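Call for participants: the Well Water Year in the Meda valley

The Meda Valley Water Group is looking for households in Stalley, Follaver and the farms between the two villages which have a private well and would like to take part in one year of water sampling. We also look for people without a well who can help us at the filtering days. It is not necessary to have studied a science, and taking part costs nothing.

Why we do this

In our valley many houses were built before the public water pipe arrived, and their wells are still there. Some families drink from them, some use them only for the garden or for animals, and some wells are closed under a stone and were last opened by a grandfather. In the old parish register there are 227 wells written down by hand, with the name of the house and in many cases the depth. We do not know how many of them still have water.

After the two dry summers we received more questions than before. People in upper Stalley told us that the water became cloudy when the level went down. On the Follaver side there was the opposite, wells which stayed clear but where a white layer grew very quickly in the kettle. It is possible that these things have a simple cause in the rock, and it is possible that they do not. With one sample nothing can be said. With samples from the same wells through all seasons we can at least draw a good map.

What we ask from a household

You take one sample every month from your well, always from the same point, in the bottle we give you. The bottle holds 1,000 millilitres and should be filled up to the shoulder. You write on the label the name of the house, the day and the hour, and whether it has rained in the two days before. You measure the water level with the weighted cord, if your well can be opened safely. If it cannot, please leave it closed! We prefer a sheet without the level to somebody leaning over a hole with a torch in the mouth.

After sampling, the bottle must stay in a dark and cool place and be brought to the collecting point the same day or the next morning. The collecting points are the side door of the old dairy in Stalley and the bakery in Follaver, in opening hours. For the farms along the Riviere road we can arrange that somebody passes with a car, but you have to tell us at the start.

The whole work takes less than one hour in the month. The winter months are a little less comfortable, and we say this now because in our small trial the December samples were the ones most often missing.

What we ask from the helpers at the filtering days

There will be nine filtering days in the year. In the three remaining months the samples go directly to the laboratory in Riviere, as the dairy is used for other things. On a filtering day we pour part of every sample slowly through a filter, dry the filter paper and weigh it. So we learn how much fine material the water carries. We also test the hardness with drops and the acidity with paper strips. Everything is shown to you at the first meeting, and you will not work alone before you feel sure.

A helper should be able to stand or sit at a table for three hours, to read small numbers (glasses are fine, several of us have them) and to be patient. Young people from 14 years are welcome together with an adult. If you have worked in a kitchen or a pharmacy, or you have made cheese or wine at home, you already have most of the good habits.

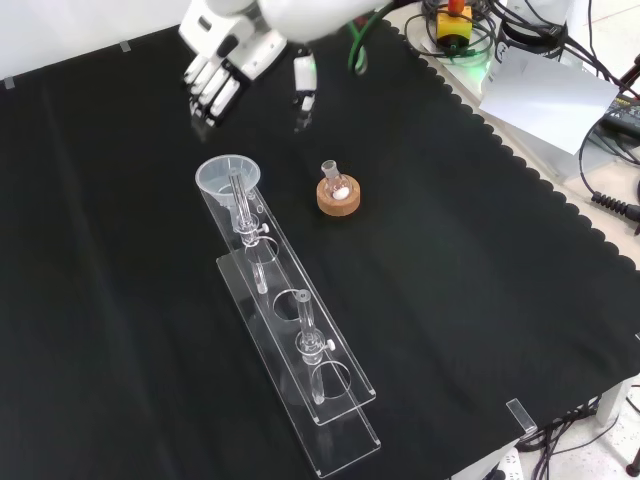
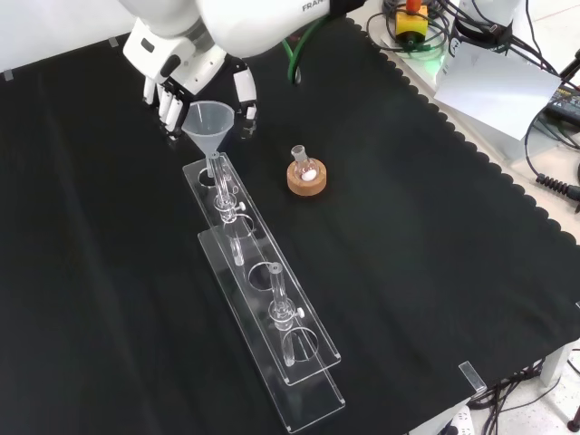
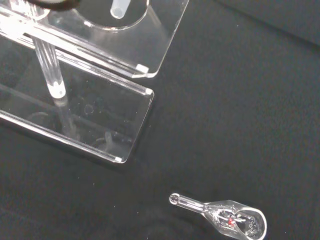
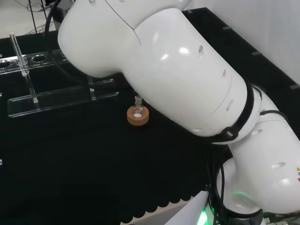 Fine sand and clay are the first things we want to know about every well, and for this the filtering must be done in the same way by all helpers. The sample is turned over gently five times, never shaken, and then poured in small portions so that the water does not rise over the paper. A funnel standing on a glass tube, as in the first two pictures, is easily made to overflow when somebody is talking and pouring at the same time, so at our tables we pour first and talk after. We also put something dark under the glassware, like the black covering in the last picture, and a pale crumb of lime that has fallen out is then found quickly. Clear water on a white table is hard to see, and a spilled sample which is not noticed gives a wrong weight. If you spill, you only write "spilled" on the sheet and take the second portion. This is no shame and it happens to everybody.

The hardness test is more amusing, because the colour changes with one single drop. It is done twice for each sample by two different persons, and they do not tell each other the number before both are written down. When the two numbers are far apart there is a third test.

What you receive

Every household receives its own results on paper after each quarter, with an explanation in normal language. The results belong to you. On the public map the wells are shown only as points moved a little from their true place, and without the name of the house, unless you want it to be there. Some families are proud of their well and have already asked for the name.

I must say clearly what the study does not give. It is not a drinking water certificate. We do not test for bacteria every month, only once in spring and once in autumn, and we cannot test for everything that may be in water. If you drink from your well and you have a doubt now, please do not wait for us and send a sample to a licensed laboratory. If we find something in your water which worries us, we call you the same evening.

Helpers receive soup, bread and coffee at the filtering days, and travel by bus is paid back against the ticket. We cannot pay wages. The total budget for the year is 3,245 euros, and the greatest part goes to the laboratory and the bottles. The accounts can be read by anybody who takes part.

Who organises

Szu-yu Cheung prepares the sampling and the tests. She has worked with groundwater for a long time and lives in Follaver, where her own well is one of the cloudy ones. Dirk Hellwig has copied the parish register and keeps the list of houses, the bottles and the keys of the dairy. If you have old papers about a well, a bill from the digger or a drawing or only a story with a year in it, he would be very happy to see them. He brings them back.

Conditions

We can accept wells which are dug or drilled, used or not used, with a pump or with a bucket. We cannot accept rainwater tanks this year, also when they are under the ground and look like a well. Springs are possible, but please write to us first, as the level is measured in another way.

The person who lives in the house should be the one who signs. Tenants need a short written yes from the owner, two lines are enough. If you go on holiday a neighbour may take the sample for you, but he or she should come once with you and see how it is done, so that it is taken from the same tap or the same depth.

Please do not clean the well, put chlorine in it or change the pump in the week before a sample. If it was necessary, write it on the sheet and we know how to read the numbers.

You can stop at any moment, and you do not have to say why. We only ask for the bottles and the cord back.

How to apply

Write your name, your address and your telephone number on a sheet of paper, together with the answers to these questions:

Is the well dug or drilled, or do you not know?
What do you use the water for today?
Can the cover be lifted by one person?
Has the water ever changed in colour, smell or taste, and in which season?
Would somebody in the house also like to come to the filtering days?

Helpers without a well write only their contact and how many of the nine days they can probably come. Three days are good for us. Coming to all of them is very kind but not expected.

Put the sheet in the green letter box at the old dairy in Stalley, or leave it at the bakery counter in Follaver in an envelope with "Water" on it. Applications are accepted until 3/9/23. After this day we answer everybody, also those for whom there is no place. If too many households apply, we choose them by their position on the map, so that no part of the valley is empty — the order of arrival has no influence.

The first meeting is for households and helpers together, in the large room of the dairy. You receive there your bottles, labels and cord, and Szu-yu will show the sampling at the well in the yard, so bring shoes which may become wet. The meeting is in English, but among us there is also German, French and Chinese, and a question can be asked in any of them.

The last samples of the year will be taken in March, later than we first planned, to have the snow water from the upper valley in the numbers. The map will be shown in both villages after that, and the households see it one week before the others.

For questions before applying, Dirk Hellwig is in the dairy most mornings until eleven. Please knock loudly, the pump in the yard makes noise.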